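Why Are Towns Where They Are?

Look at a map and you will see that towns are not spread out evenly. Some are close together, and in other places there are hardly any. Most old towns began where they did for a reason.

Water came first

People need water every day. Before there were pipes and taps, they had to carry it home in buckets, so they built their houses near a river, a stream or a spring. Rivers were also useful for moving heavy things. A horse can pull a much bigger load on a boat than it can on a muddy road.

Sollodgate is a river town. It stands on the River Bollon at a place where the water is wide but shallow. A shallow place where you can walk across a river is called a ford. Travellers came to the ford from both sides, and when the river was high they had to wait. People began selling them food and giving them somewhere to sleep. The first houses at Sollodgate were built 700 years ago, on the north bank, where the ground is a little higher.
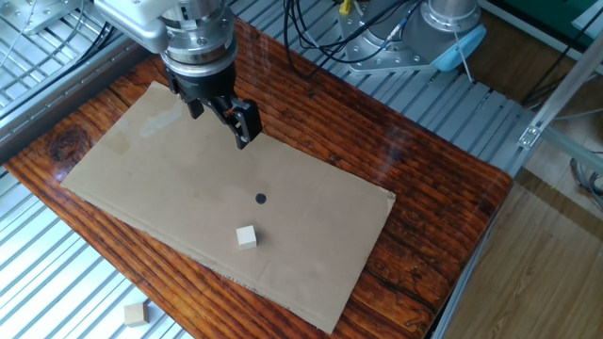
A flat sheet of cardboard on a wooden table, with a gripper above it.

From ford to bridge

Later the people of Sollodgate built a bridge. It was made of wood and it was washed away in a flood. The next one was built of stone and is still there. It is 93 metres long. Carts could now cross in almost any weather, so more traders came, and the town was allowed to hold a market.

A market made a big difference. Farmers brought in wool, eggs and cheese, and went home with things they could not make themselves, such as nails, pots and salt. Some street names still tell you what was sold there. In Sollodgate there is a Salt Lane and a Pot Row — the pots have gone but the name has stayed.
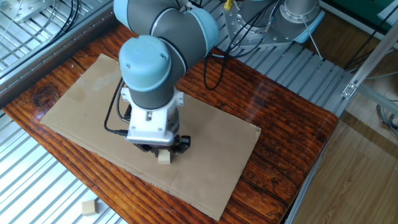

Why were so many old towns built on a hill?
A hill was easier to defend, because people could see strangers coming from a long way off. Hills were also drier than the low ground by a river, which often flooded.

Towns by the sea

Grisness is on the coast. The end of the name, "ness", is an old word for a piece of land that sticks out into the sea. The land shelters a small bay from the wind, so fishing boats could be kept there safely. Grisness was a village of only 100 people until the railway came. Then fish could be sent to the cities on the same day it was caught, and the village turned into a town.

The railway brought visitors too. Hotels went up along the front, and so did tea rooms. The oldest one still open is Başaran, next to the harbour steps, which has been selling cakes for 105 years.

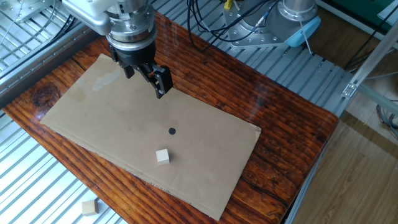
Recep Kırmızıgül says that children in Grisness often think the town was built for holidays, and are surprised to hear that the beach was once covered with nets drying in the sun. The harbour wall is older than any of the hotels, he says, and it is a good place to start a walk.

Find out about your own town

Is there a river, a hill, a harbour or a crossroads near the oldest part? Look at the street names as well. Words like "ford", "bridge" and "market" are clues. The local library may have an old map you can look at, and you can compare it with a new one. Start by finding the church or the main square on both.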